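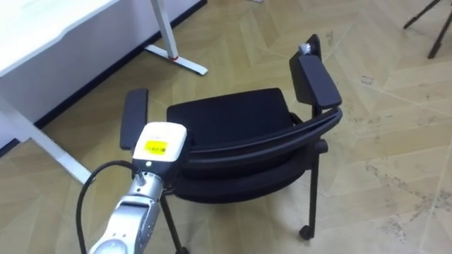 I'd been sitting on a dining chair for the best part of two years when I finally gave in and bought the Rellby, and I want to write this up properly because I read so many reviews beforehand that seemed to have been written ten minutes after the box was opened (you know the sort, five stars, "looks lovely, haven't sat in it yet"). Mine arrived in August, so I've had a good long stretch with it now, in hot weather and cold, and I feel I can speak with a bit of authority.

I paid 231 for it in the sale. The full price is 349, and I'll say straight away that I wouldn't have gone that high, though my sister thinks I'm being mean and that a chair you use every working day ought to cost more than a pair of boots. She may have a point. She bought the Farnau after trying one in the shop and she's very happy, but I found it pinched me at the hips and I couldn't get on with it at all.

What I like most about the Rellby is the seat. It's a proper thick cushion, black, in a matt fabric that doesn't shine or go sticky on the backs of your legs in summer, and it has stayed springy. You do get some soft creasing along the front edge. That bothered me for a week or so and then I stopped noticing, and it hasn't got any worse. I expect it's just how a cushion that deep behaves when it's covered in something with a bit of give.

The back is a curved shell with padding on the face of it, and the top rail bends round in a gentle sort of arc, so you feel held without being gripped. I'm five foot three and it catches me nicely under the shoulder blades. My neighbour Jirayu Petchrat is well over six foot and he said it was comfortable but that he'd want it to come up higher – so if you're tall, do try to sit in one first! He stayed in it through two cups of tea, mind you.

Now, the armrests. They're padded on top, flat and fairly broad, and for typing they're lovely. For knitting they're a nuisance, as my elbows keep knocking them, and I've gone back to the sofa for that. I also have to be a little careful getting in close to my desk, so measure the height under yours before you order. I didn't, and I was lucky.

The frame underneath is slim black metal tube and there isn't a creak in it. I have tiles in my workroom and I was worried about scraping, so I bought a packet of felt pads from Prasertsri (the hardware place, they sell them loose by the till) and that's been perfectly fine. I've had to replace one.

Cleaning is my one real grumble. Black fabric shows every crumb and every hair, and our cat is mostly white. I go over it with a damp cloth and then the little brush from the hoover, and it comes up well, but it wants doing more often than I'd like. If they did it in grey I'd have had the grey.

Delivery took 13 days, which was longer than I'd been told, but the driver rang ahead and carried it right into the hall for me. I've given it four stars. I'd have another one at the sale price, and my husband has started asking whether there's room for a second.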